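Marijke Mertens: «El plato es lo más difícil de la casa»

Visitamos Purnora en su jornada de puertas abiertas, donde los robots aprenden a recoger la mesa antes de haber pisado una cocina.

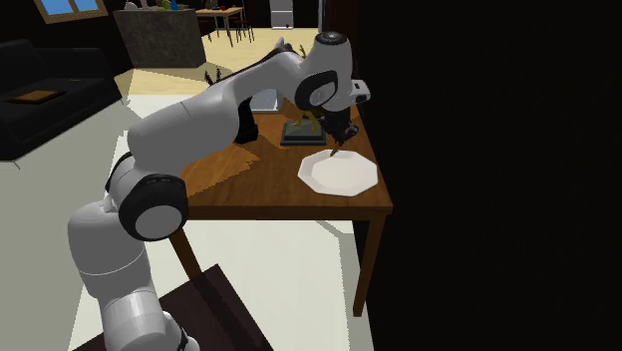

El brazo simulado, con los dedos casi sobre el borde del plato. Imagen: Purnora.

Marijke Mertens me recibe con un café de máquina y una advertencia: «Si venías a que un robot te trajera esto, te has equivocado de planta». En la de Purnora, el día de puertas abiertas, lo que se enseña es una simulación. El público se sienta delante de una pantalla grande y ve cómo un brazo blanco se inclina sobre una mesa de madera, en una vivienda con sofá negro, nevera y una isla de piedra gris que ya quisiera yo para mi piso.

El programa se llama Emero y la vivienda, Jamis. «Le pusimos nombre porque pasamos más tiempo ahí que en casa», dice Mertens, que dirige las demostraciones desde mayo. Jamis tiene 268 objetos y ninguna factura de la luz.

Le pregunto por qué tanta ceremonia con un plato. «Porque es plano, está pegado a la mesa y solo ofrece el borde. Una taza te da un asa, es casi una cortesía. El plato no te da nada». El suyo, además, es octogonal. ¿Capricho de diseño? «Alguien del equipo tenía una vajilla así y la odiaba. Nos pareció buen material de estudio».

Cada noche, Emero repite la maniobra 800 veces, cambiando la luz, la posición de la mesa y el peso de las cosas. Por la mañana, Mertens revisa los fallos – «los aciertos son aburridísimos» – y escoge 27 para comentarlos con el equipo. Su favorito es uno en que el brazo empujó el plato con enorme delicadeza hasta tirarlo al suelo. «Técnicamente, la mesa quedó recogida».

En la sala hay más de un visitante decepcionado. Un señor quiere saber cuándo podrá comprarlo y si plancha. Mertens contesta que no hay fecha y que no plancha, y el señor apunta las dos cosas en una libreta.

El paso siguiente se llama Després: llevar lo aprendido a 2 brazos de verdad, con vajilla de verdad. «Hemos comprado platos baratos», admite. «Muchos». ¿Octogonales? Se lo piensa. «Redondos. Tampoco somos masoquistas».

La siguiente sesión es a las cinco. El señor de la libreta ya ha cogido sitio en primera fila.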